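Tramaris software group – minutes, 2022-10-12

Present: Silvia Havlíček (chair), Nahuel Rivadeneira, Štěpánka Kollár
Apologies: Dalibor Procházka

1. Planner. Nahuel has merged the new grasp sampler. Planning time on the lid task is down to around 16 ms per query. Two unit tests still fail on the build server – he will fix them before the next release.

2. Simulation runs. 589 episodes finished overnight, 362 of them counted as successes. Most failures come after the grasp, when the wrist nears its joint limit on the way to the pot. Štěpánka wants the limit check moved into the planner. Agreed. 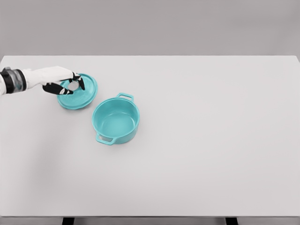 Silvia asked whether the finger contact thresholds should change too. Left as they are until the limit check is in.

3. Logging. Contact forces to be written at every control step. Old logs will not be converted.

Actions: Nahuel – tests, limit check. Štěpánka – rerun with the same seeds. Dalibor – log format.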